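别再让夹爪“凑合能用”了

我干设备维护这行有些年头了，最近两年管的东西越来越小，从一整条线，到一台机械臂，再到现在手里拎着就能走的手持夹爪。朋友笑我越混越回去，我倒觉得这玩意儿比机械臂难伺候多了！机械臂好歹有地脚螺栓，有围栏，有一本厚得能垫显示器的手册，谁要动它得先打招呼。手持夹爪呢，今天在这家，明天在那家，往包里一塞就走，回来的时候谁也说不清它经历了什么。

所以我今天想替它说几句话，主要就一个意见：手持夹爪的日常维护，应该交给用它的人，而且要在用的地方做，别攒着送回来。

这话我在群里说过一次，当场就被顶回来了。Frauke Ruppert是我们这边最讲规矩的人，她的看法是，校准这种事必须在台子上做，光线、温度、标定板都得统一，在外面弄等于没弄。我承认她说得有道理，校准我不跟她争。可是校准和维护是两码事啊，拧一颗松掉的螺丝，擦一下镜头，看看两根手指合拢的时候有没有错位，这些哪一样需要台子？

我们去年一共管着48把夹爪，左右手成对发出去的，也就是说坏一把就等于停一对。一月份我翻了一遍返修记录，送回来的有29把次。你猜里面有多少是真需要我动手拆的？大概23次吧，我把“需要动手”的标准放得很宽，连重新贴标签都算进去了。可真把这些单子一张张摊开看，多数毛病刚冒头的时候，一把十字螺丝刀就够了，拖着拖着才拖成了大修。手指根部的螺丝松了半圈，用的人觉得还能夹，就接着夹，夹到后来指头歪了，槽口边上磨出毛刺，这时候再寄回来，那就得整根换。运费加上等待，够我买一抽屉螺丝刀的。

我最烦的就是“还能用”这三个字。夹爪最麻烦的故障，恰恰都发生在还能用的时候。彻底不动了反而好办，大家都知道要停。怕的是它张合正常，灯也亮着，就是两根手指一高一低差那么一点点，肉眼扫过去根本不在意，等数据回来，后面的人对着一堆对不齐的动作发愁，再一层一层往前查，查到最后发现是一颗螺丝。Réka Katona有一回为这种事查了整整两个晚上，后来她看见谁把夹爪随手扔桌上，脸色都会变。

再说标签。别小看标签！我见过有人嫌贴纸翘边难看，顺手撕了，然后左右两把混着装箱，我这边的校准参数就全对不上号了。编号、左右、二维码，三样东西挤在那么小一块白纸上，它就是这把夹爪的身份证。我现在的习惯是拿起来先看标签，再看手指，最后看壳体上的螺丝，顺序从来不换。
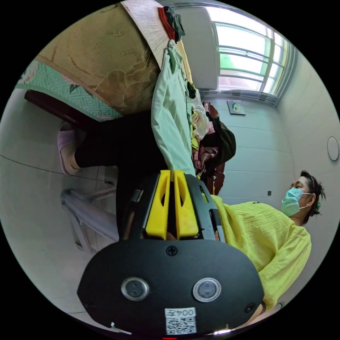 004左，一对黄色手指并得很近，壳体上的螺丝从正面就能看到。

说到004左，我正好拿它讲讲我的歪理。你看这东西平时待的环境，床、衣服、塑料袋，就是普通人过日子的地方，跟车间半点关系都没有。我们写维护流程的人老是坐在工位上想象一个干净桌面，让人家“将设备水平放置于洁净平台”，人家上哪儿给你找洁净平台去？床上铺块干净毛巾行不行？我觉得行，那就老老实实写毛巾嘛。布料多的地方线头绒毛也多，手指上那道长槽最爱藏东西，流程里就该写清楚：收工的时候拿软刷子顺着槽刷一遍，别用嘴吹。（口水喷到镜头上的返修单我也收到过，不止一张。）

我给的建议其实特别土。每对夹爪配一个小布袋，里面放一把十字螺丝刀，一块镜头布，一把软刷，外加2颗备用螺丝。开工前花几分钟：看标签左右对不对，两根手指合拢看看指尖齐不齐，壳体正面的螺丝用手指摸一遍，突出来的就轻轻带紧。注意是轻轻带紧！塑料壳子经不起使劲，滑了牙比松了还惨，我见过有人像拧自行车脚踏那样拧，咔一声，整个前壳报废。拧完了空夹几下，听听声音，有沙沙声就停下来拍段视频发我。

反对的声音我都听过。Raffaele D'Amico担心大家水平参差不齐，放开了让人拧，早晚拧出事。会不会出事？会，我刚才不是自己都招了吗，前壳就是这么没的。但是你算总账，赔几个前壳，换来大部分小毛病当场解决，我觉得划算。再说了，水平是练出来的，你一直不让人碰，人家永远不会碰。Leonie Seidel带新人的办法我就很服气，她不讲课，直接发一把故意调松的夹爪，让人自己找哪里不对，找着了再教怎么弄。这样带出来的人，寄回来的东西都比别人干净。

当然有些事我坚决不让现场动：开壳、换线、碰编码器，还有任何跟电池有关的。这几样谁动我跟谁急。界线画清楚就行，螺丝在外面的归你，螺丝在里面的归我。Frauke看完这一条，回了我一个“可以讨论”，以我对她的了解，这算很大的让步了。

下一批布袋我已经在缝了（对，是我自己缝的，缝得很丑），螺丝刀还差几把。要是你手里也管着一堆这种满世界跑的小夹爪，欢迎来跟我交换返修单看，我特别想知道别家的手指根是不是也老松。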